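Captive Reptile and Exotic Mammal Permits: Frequently Asked Questions
Neltby Office of Animal Licensing

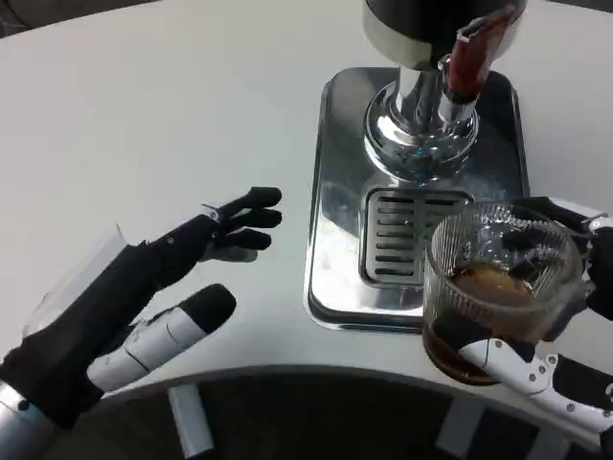
A beverage dispenser on a white table.

Who needs a permit?

Any person or business in Neltby that keeps a listed species for display, breeding or performance. Listed species include venomous snakes, crocodilians, primates, and all wild cats and bears. Domestic animals and livestock are covered by a separate ordinance. The current species list is kept at the licensing counter and is revised each May.

I only bring animals into town for a show. Does this apply to me?

Yes. Traveling exhibitors need a temporary exhibition permit even if the animals are housed elsewhere. A permit issued by another town is not accepted in its place. A federal exhibitor license, where one is required, must be shown as well.

How long does a temporary permit last?

Fourteen days from the first day of exhibition. It may be extended once. Requests for an extension must reach the office before the original permit expires.

What are the fees?

Temporary exhibition permit: $176
Annual keeper permit, first enclosure: $300
Annual permit for a facility with more than one enclosure: $2,000

Fees are not refunded if an application is denied or withdrawn after inspection.

What does the inspector look at?

Enclosure dimensions, barrier height, locks, drainage, shade, water supply and feed storage. Primary enclosures for large carnivores must have a double-door entry, and the doors must be set up so that both cannot be open at once. Transport cages are inspected separately. The inspector will also ask for veterinary records covering the previous 12 months.

Can an animal be kept in its transport cage between performances?

For up to four hours. After that it must be moved to an exercise area or a holding enclosure that meets the size table in Schedule B. Time spent on the road is counted under the transport rules in Schedule C.

May the public touch or be photographed with the animals?

Direct contact with wild cats, bears and primates is prohibited at any age, including cubs and infants. Photographs may be taken from behind the public barrier. For non-venomous snakes and small lizards, contact is allowed if a handler is present and a hand-washing station is within 25 feet.

Which enclosure systems are approved?

The office does not approve products by brand. Applicants have submitted panels from Brunner and gate hardware from Kesaletti, among others. Each installation is judged on site against Schedule B. Send the manufacturer's load data with the application.

Do I need microchips?

Yes, for all listed mammals. The chip number must match the inventory form. Reptiles over 3 feet long may be identified by chip or by scale photographs.

What happens if an animal escapes?

Call the emergency line first, then the licensing office. A written report is due within 24 hours. The permit is suspended until the enclosure has been inspected again.

How do I submit an application?

File through the Golico online portal or on paper at the counter. Paper forms take longer to process. Include a site plan, proof of insurance, the animal inventory and the name of the attending veterinarian. Incomplete applications are returned without review.

Can a denial be appealed?

Yes, in writing, within 30 days of the notice. State the section of the ordinance at issue and attach any new documents. Animals may not be exhibited while the appeal is pending.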